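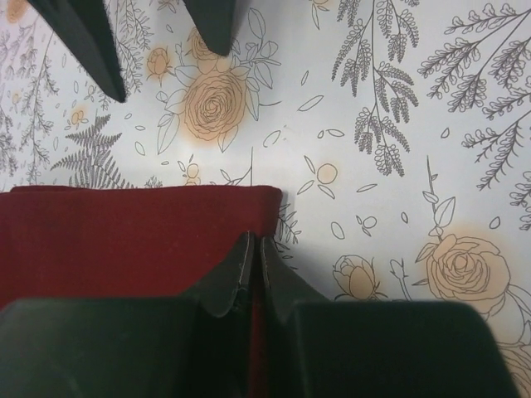 Comparing two finger sets on a two-arm handover task
Ludmila Zeman, Majdi Chidiac, Trinh Đinh
Supervisor: Maribel Ayala
2023-11-20

1. Why we did this

The Basero fingers cost 1125 for a full set and the Wulik fingers cost 900. The catalogs for both say they are good at soft objects. Neither catalog says what "soft" means, how hard the fingers were squeezing, or how many tries it took. We wanted to know if the more expensive set does anything the cheaper one can't, at least on our bench and with our objects.

We should admit that two of us expected the answer to be no before we started. We tried to keep that out of the test, but readers can judge.

2. Setup

Two arms face each other across a table covered in a flower print. One arm picks up the object and the other takes it over. Both grippers always carried the same finger set during a run. Each arm has a small camera at the wrist. The controller is the one the Holtthorpe lab already uses, running the Kiều handover script that Thiện Tăng wrote in June. We changed nothing in it except the closing force, which is a plain number in the settings file. We used 3000 for the first round and 4000 for the second. The manual gives no unit for this number, and we could not get one out of the gripper either.

The test object for most of the work was a dark red block with a fabric cover. It has flat faces to line up on, but the cover gives a little when pressed.

3. What we saw

At 3000 both sets lifted the block. The Wulik fingers let it tilt more often during the handover, mainly when the second gripper came in off center. At 4000 the tilting was less of a problem with either set, and we had trouble telling the recordings apart without looking at the file names.

That second result bothers us. If a change in one setting removes most of the gap, then the first round may say more about our choice of force than about the fingers. Ludmila thinks the Basero set is still better at 3000 and that this matters for objects that can't take a hard squeeze. Majdi thinks we never tested such an object, so we can't claim it. Both of these are true.

4. The wrist camera

With the gripper nearly closed, the fingers take up a large part of the lower view. The camera shows little of what is between them, only a thin gap. The script decides that a grasp is good partly from this view, and we doubt it should. A contact sensor would be a better judge, but neither finger set has one.

5. Problems with our own test

We placed the block by hand each time. We ran all the Wulik trials first, so by the time we got to Basero we were better at placing it. This alone could explain some of the difference in tilting. We noticed it too late to start over.

6. What we would buy

On this evidence, the Wulik set. We would want the trials repeated in mixed order, with a marked start position, before anyone spends money because of this report.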